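Opinion | Perception and Planning
Home Essays Tooling Archive

Last updated May 15, 2025

A Planner Should Be Told What the Camera Does Not Know

By Perrine Marchal

Most manipulation software still passes a single pose from perception to planning. The planner receives a position and an angle and treats both as fact. It is the view of this office that the practice should end, and that every pose should carry a stated measure of doubt.
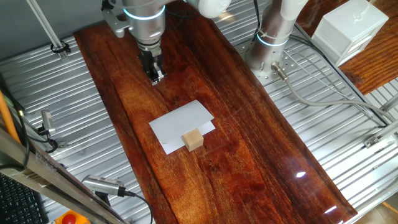 The Sumon planner, which Zurmont adopted in November, accepts such a measure but does not require it. Teams under schedule pressure leave the field blank. A folded white card with a small wooden cube at its front edge, set on polished wood that throws glare back at the camera, is a modest task, and a blank field is still the wrong answer for it.

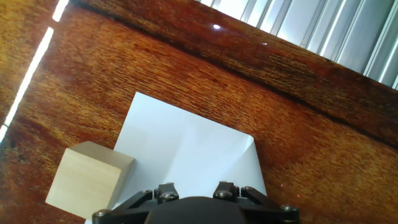
Florian Ferrand has argued that wrist views settle the matter, as they bring the sensor close to the object. We agree only in part. From the wrist, the gripper covers the lower part of the sheet, and the fold near its right edge is little more than a faint crease. The software should report the hidden region as unknown and let the planner ask for a second view. 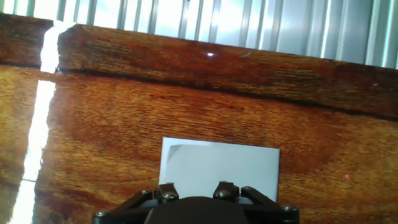

Wrist view of the white card, its lower portion hidden by the gripper.

The cost is acceptable. In our Goltus trials the added check took 60 milliseconds per plan, and nearly 85 percent of plans required no second view. We recommend that the field become mandatory in the next release.

7 comments 2 shares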